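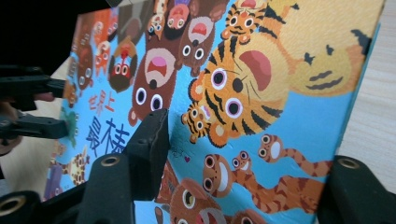 3. Method

3.1 Task

The project looked at whether a policy trained only on demonstrations from a hand-held gripper could pick up thin, flat objects from a table. Books were chosen as the test class. They are wide compared with the opening of the fingers, the covers are often glossy, and a picture book has artwork that changes a great deal from one title to the next. A policy that has learned the look of one cover should do poorly on another, and we wanted to measure that.

Each trial starts with a closed book lying on the table. The task is to slide the book to the table edge, grip the overhanging part and lift it clear. A trial counts as a success if the book is held off the table for the full hold period without opening.

3.2 Hand-held gripper

Demonstrations were recorded with the Bruso, a hand-held tool built in the Itimcombe teaching lab. The body and fingers are black plastic, with brass threaded inserts where parts need to be removed and refitted. The camera is fixed to the tool, so the fingers stay at the same place in the image whatever the hand is doing. Raghavendra Rodrigues designed the finger pads. Edvin Nordin wrote the recording software and the time alignment between the camera and the finger position sensor.

3.3 Data collection

All demonstrations were collected by the three student authors in December 2019. The operator was told to work at normal speed and not to correct a poor grasp once the lift had begun. Failed attempts were kept in the raw set and marked as failed at the end of the recording.

The raw set holds 3,000 recordings. After removing failed attempts, recordings with dropped frames and recordings where the operator's other hand touched the book, 2,161 were left for training. Most of the loss came from dropped frames, a fault traced to the storage card and fixed too late to repeat the affected sessions.

Covers with Chinese and English titles were both used. Children's books made up the larger share, as their covers are busy and the figures on them (animals with large eyes, striped bodies and so on) give strong edges that have nothing to do with the edge of the book itself. Our first edge detector, later dropped, often took a printed stripe for the border of the cover.

3.4 Training and test

Two policies were trained. Policy A used the colour image. Policy B used the same image in greyscale with random blurring of the area between the fingers. Network size, learning rate and number of training steps were the same for both. Ten books were held out and did not appear in any training recording.

4. Results

On the held-out books, Policy B completed 89 per cent of trials. Policy A did worse, and its failures were grouped on a small number of covers. In most of these the fingers closed before reaching the overhang. Policy B failed mainly on the heaviest book, where the grasp was correct but the book slipped during the hold.

4.1 Limits

Only one table was used in testing, and the lighting was not varied. The pads were replaced once, in January, and the trials run before and after the change were not analysed separately. Soft-cover books thinner than the pad edge were left out.

Authors: Ingvild Dalen, Edvin Nordin, Raghavendra Rodrigues
Supervisor: Nisha Rastogi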